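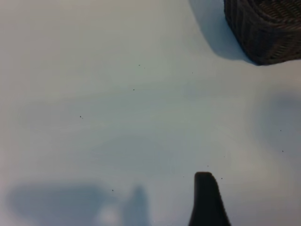

Meesuk Sorting Room, Werno
Second progress report to the Dallo Fund
Submitted 2020-09-01 by Usa Limsakul

Where we are

The Sorting Room is open, the table is in, and the argument about baskets is mostly over. Those were the three things I promised in our first report, although in that report the baskets took up one line and the table took up two pages. I would now reverse that.

As a reminder for anyone at Dallo who has inherited our folder: Meesuk takes in small household goods from people who are moving or clearing a relative's home. We sort them, clean them and pass them on to families setting up house in Werno and nearby. Your grant of $2000 was to turn the back half of our unit into a proper sorting room, with a decent work surface and a way of storing things that does not involve cardboard boxes collapsing at the bottom of a stack.

Since opening in June we have put 287 items through the room. I define an item as anything that gets its own tag, so a teapot and its lid are one item and a teapot that has come without its lid is also one item, plus a conversation.

The table

We went with a pale, matte top. The reasoning was that we spend a lot of time looking for chips, loose threads and missing screws, and on the old dark desk a dropped screw was simply a donation to the floor. It has worked well. Small things show up on it, crumbs from the inside of a toaster show up on it, and so, unfortunately, does every mug that anyone has ever set down. There is now a rule about mugs. Tincuța Avram wrote it, and Tincuța is also the person most often reminded of it.

The table came in under budget by a small amount, which went straight into felt pads for the legs. The unit floor slopes toward the loading door. We knew this in theory.

The baskets

Our original plan called for clear plastic tubs. The supplier, Sultow, had them on back order through the spring, then offered us a substitute size that fit the shelves only if the shelves were somewhere else. By then we had started using dark woven baskets that had come in among the donations, as a stopgap, and people kept reaching for them first.

So we changed the plan, with your approval, and began buying and keeping baskets. They are easy to pick up, they look decent in a family's home afterward, and when a household is collecting kitchen things we can hand over the basket along with the contents. I had not planned for that last part, and it means our storage keeps walking out of the door. We treat this as an outcome on good days and as a supply problem on the others.

They need checking before they go back on the shelf, and this is where most of our learning has been. A basket that looks fine from standing height can have a good deal going on at the bottom. We now check every one on the table, in this order:

1. Run a hand around the inside. Long sleeves down. Loose ends catch on knitwear, and we have a cardigan to prove it.

2. Look along the sides for breaks in the weave. On the very dark ones this takes patience, as the gaps between the strands go close to black and a broken strand hides nicely. Turn the basket toward the light and look again.

3. Press down gently on each corner. The strands have to bend around a turn there, and a corner that gives is a corner that will go.

4. Check the braid around the base, if there is one. It takes the knocks. Set the basket down on the pale top and look at it from close above: you will see small bright spots where the white shows between the strands of the braid. That much is normal. A long gap is a repair.
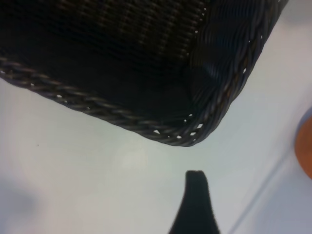
Repairs and what we got wrong

We assumed we could mend baskets with whatever was in the drawer. The drawer contained garden twine and optimism. The first few repairs held until somebody put saucepans in them, so we stopped and paid for an afternoon of teaching from Werno Craft Supply, who showed five of us how to tuck a loose end back in and when to leave a basket alone. Leaving it alone turned out to be most of the syllabus.

Baskets that can't be repaired for carrying are marked for light use only, meaning gloves, scarves and dish towels. We have more light-use baskets than we have scarves. If Dallo knows of anyone with the opposite difficulty, please put us in touch.

The other mistake was labels. We bought adhesive ones. They do not stick to anything woven, and where they do stick they take some of the finish with them. We have switched to tie-on card tags, and the adhesive labels now live on the shelf edges, where they are very good.

Lighting is unresolved. The room has one fixture toward the front and a high window at the side, so one end of the table is bright and the other is a sort of polite dusk. We tend to work at the bright end and store our good intentions at the other. A second lamp is included in the request below.

Money

Table, delivery and fittings are paid in full. Shelving is paid in full. Basket purchases and the teaching afternoon are paid, and the receipts are in the envelope with the paper copy of this report. The refund from Sultow for the undelivered tubs arrived after only a few reminders, all of them courteous, the last one less so.

That leaves $226 unspent from the grant. We ask your permission to use it as follows: a clamp lamp for the dim end of the table, proper weaving material in a dark color for base repairs, and whatever remains on replacement baskets. If you would prefer it returned, tell us and we will send it back.

People

Tincuța has taken over the checking and the training of newcomers on top of her usual work at the front desk. She has written the steps above onto a card that hangs by the table, in larger letters than I have used and with more underlining. I continue to do intake, tags and reports.

Families have been collecting by appointment, one household at a time, which suits the size of the room. It has slowed us down a little. It has also meant that people get a quiet look at what is on the table before they choose, and several have told us they liked that better than the old free-for-all. We would like to keep it.

Before the next report

We plan to fit the lamp, clear the backlog of baskets waiting for base repairs, and settle how many we can afford to give away with a kitchen set. We also owe you the short household survey. The forms are printed. They are in a basket, and I am fairly sure I know which one.

Usa Limsakul
Meesuk, Werno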